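Category: Teleoperation and Demonstration » Hand-held rigs
Thread: Wiping task, policy lifts off early. More demos or better demos?
14 replies · 2 shares

**plankton_ridge**
Looking for opinions before I burn another week. We are teaching a two-arm setup to hold a sheet steady and wipe a colored patch off it. All the demos are by hand, with a gripper in each fist and marker cubes for tracking. No leader arms.

We have 77 demos that I consider usable. The trained policy gets to the sheet every time, makes contact, and then lifts off after the first stroke or two. It also hovers sometimes, a few millimeters above the surface, and goes through the whole motion in the air. Adding demos from 50 to 77 did almost nothing.

Is this a data amount problem or a data quality problem?

**hatari_bench**
Quality. I would bet on it without seeing the data. When you wipe with a hand-held gripper your wrist does all the force control and none of that gets recorded. The tracker sees a pose. Two demos can have the same pose and very different pressure.

**Valtteri Leinonen**
I disagree with going straight to force. Hovering by a few millimeters sounds like calibration between the cube and the fingertip. If your tip offset is wrong by 3 mm, the policy learns a table that is 3 mm too high. Put the tip on a fixed point, pivot the gripper around it through a wide range of angles, and look at how much the computed tip position moves. Ours moved far more than I expected the first time.

**plankton_ridge**
I did the pivot check in March, when we built the grippers. Not after. One of them has been dropped at least once.
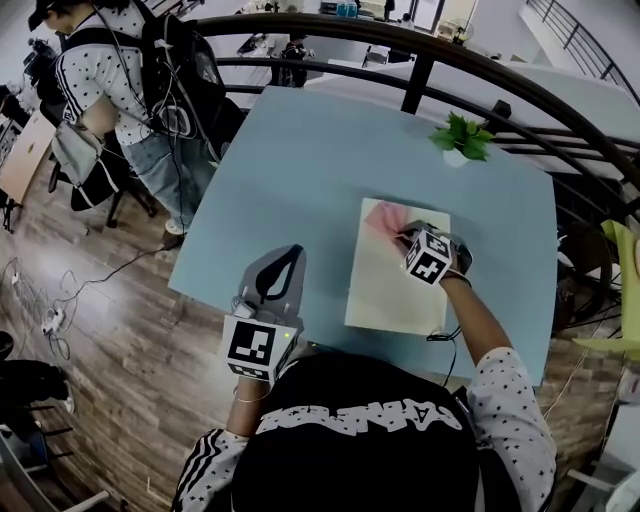 On the force question, I do press harder on some passes than others. If the color doesn't come up I lean on it, and that would look the same in the pose data as a light pass. So hatari_bench may have a point too.

**Valtteri Leinonen**
Do it again tonight. A drop is enough to shift a cube mount.

**oddsocket**
Can I ask why you aren't just using remote control for this? We run leader arms at Pan and wiping was one of the easy ones. The follower arm is what touches the table, so whatever pose error you have is already in the data and you never have to guess the offset. We got a working policy with 70 demos.

**hatari_bench**
With remote control you trade one problem for another. Most people wiping through a leader arm with no force feedback either hover or crush the pad. I've watched operators take four times as long per demo and the strokes look nothing like how a person wipes.

**oddsocket**
Four times is not what we see. Maybe double for the first few days, and then it drops. The strokes are slower, sure, but slow strokes are what the arm can follow anyway. People wipe faster than most arms can track under contact.

**femudholm_lab**
Both of you are right about your own hardware. We have done this task both ways at Femudholm. Hand-held gives you a lot of data quickly and it is less tiring for fine work. Remote control gives you less data and it transfers with less fuss. For contact tasks I would now record a large set by hand and a small set on the real arm, and train on both.

To the original question, check how your demos end. Do all of them run until the patch is gone, or do some stop early?

**plankton_ridge**
They vary. Some stop when the patch is clean. Some stop when I ran out of reach and had to reset my feet. I cut those at the lift.

**femudholm_lab**
Then you have taught it that lifting off with color still on the sheet is a fine thing to do. I would throw those out, or keep recording through the reset and finish the job in the same demo.

**nalla_two**
Seconding this. We had the same thing with a scrubbing task on Nalla. Removing the early-stop demos cost us a third of the set and the policy got better. Also watch where your holding hand goes. If it wanders in some demos and stays put in others, the policy will drift at that moment.

**Valtteri Leinonen**
Fine, but do one thing at a time. If you recalibrate and filter the set together you won't know which one fixed it.

**plankton_ridge**
Update. I repeated the pivot check. The left gripper is good. The right one was off by 2 mm, so I redid the offset and reprocessed the old demos with the new value. The hovering is mostly gone – I still see it near the far side of the sheet. The early lift did not change at all.

I am going through the demos now and pulling the ones that stop short. After that I'll record back up to 100, one speed, no leaning on it, and every demo runs until the patch is clean.

**oddsocket**
Still think you should put ten real-arm demos in there.

**plankton_ridge**
If the filtered set doesn't do it, I will. The arm is booked for another task until next week anyway.

Tags: wiping, bimanual, calibration, demo quality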